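Shop Floor Forum > Home Builds > Arms and Grippers

Thread: Hand-held gripper for recording demos, grip pads and bowls

ridgeback_tom
Posted 20/03/2021

I have a small arm in the garage, a four-joint kit from Peixoto that I rebuilt with better bearings, and I want it to put dishes away. Plates and bowls, nothing heavy. Scripting every move got old fast, so I've been recording demonstrations with a gripper I hold in my hand, with a camera on it. The idea is that the arm later gets the same kind of fingers and sees the same view.

Recording works. My trouble is with bowls. On a mug or a box the parallel fingers close and that's it. On a bowl you have to come down with one finger inside the rim and one outside, and the wall slopes, so the pads only meet it along a thin line. It slips or it turns.

I do the recording at my parents' house because their table is bigger than mine and the light is good until mid-afternoon. Each take is one bowl picked up and set down somewhere else on the table, and then I nudge everything by hand before the next take so the positions don't repeat.
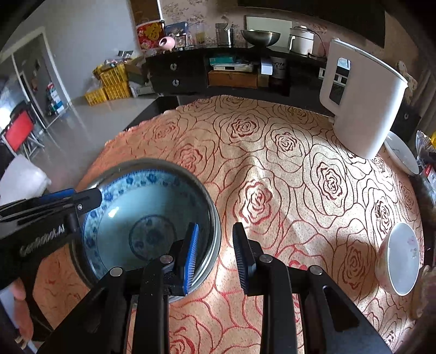

I go in with the fingers open wider than I think I need. When I started I tried to match the opening to the rim and kept bumping the edge on the way down, and every bump ended up in the data. Opening wide and closing slowly cut down on the bad takes a lot.

So far I have 583 takes I'd call usable. Before I record more I'd like to settle on the pads. Has anyone compared ribbed pads with flat silicone on glazed dishes? And do the ribs need to run across the finger or along it?

lathe_and_let
Flat silicone, the soft kind, 2 mm thick. I ran ribbed pads on a sorting build for most of a year and on anything glazed the ribs just reduce your contact area. Ribs are for cardboard and fabric.

Clean them with alcohol before every session. Silicone picks up dust and then you may as well be using plastic.

oxbow77
I disagree with that for bowls. On a flat side, sure, flat pads win. On a rim you only have a line of contact anyway, and a rib that runs across the finger gives the rim something to sit against so it can't rotate. I print mine in TPU with the ribs fairly close together.

If your problem is slipping straight down, go softer. If it's turning in the grip, keep the ribs.

ridgeback_tom
It's mostly turning. The heavier the bowl the worse it gets, which makes sense, as I'm holding it at one side and the weight is all out at the other.

lathe_and_let
Then you're asking two fingers to fight a lever and no pad will fix that. Grab closer to the vertical. If your wrist is tilted 30 degrees the bowl will hang crooked no matter what is on the fingers.

What's the linkage? If there's play in the pivots the fingers will toe out under load and you lose the pad contact at the tips first.

ridgeback_tom
Play is very small. I checked by closing on a steel rule and trying to twist it. I can feel a little movement at the tips and none further back.

copperhill
Different question. Why so much stuff on and near the table? I'd start with a plain gray mat and one bowl and get that working before adding anything. My Nuvberg arm at the workshop couldn't learn a two-step stacking job until I took all the background away.

oxbow77
And did it still work when you put the background back?

copperhill
No, but it worked on the mat, and the mat is where I use it.

oxbow77
That's fine if you have a bench. He wants it to put dishes away in a kitchen. If he trains on gray he gets an arm that works on gray. A busy tablecloth and sun patches moving around are what it will have to deal with.

I'd go further and record in a second room. Same bowls, different table.

copperhill
I still think you debug on the easy case. When it fails now he can't tell if it's the pads, the light or the pattern on the cloth. Change one thing at a time.

ridgeback_tom
I can see doing both. The cloth stays because they eat at that table and I'm not clearing it off every time. But I could do a short set on a plain sheet at home and train on that alone as a check.

The sun does bother me. Exposure jumps when the view goes over a bright part and for a moment the rim washes out on the white dishes. I've locked the exposure now – should have done it from the start.

mk_lelten
Locking it is right. Lock white balance too or the white dishes will drift yellow and blue between takes. I run a Lelten board on mine and it resets both settings at every power-up, so check yours after a restart.

On the pads, could you put a different one on each side? Ribbed outside, flat inside. The inside finger sees the curve of the bowl and the outside one takes the rim.

lathe_and_let
Other way around, surely. The inside of a bowl curves toward you. The flat pad wants the outside.

mk_lelten
Depends how deep you go. Try both, it's two screws.

ridgeback_tom
I'll try both and report back. Plan is to print two sets of ribbed pads in TPU, one with ribs across and one along, and order a sheet of the soft silicone from Bondeo. Same three bowls for each, locked exposure, wrist as close to vertical as I can manage. I'll also do the plain sheet set for copperhill.

If someone has a pad file with the ribs across, please post it. I'd sooner start from one that has been used on dishes than draw another from scratch.

oxbow77
Uploading mine tonight. The screw holes are spaced for my fingers so measure yours first. Print it slowly, and with the ribs facing up.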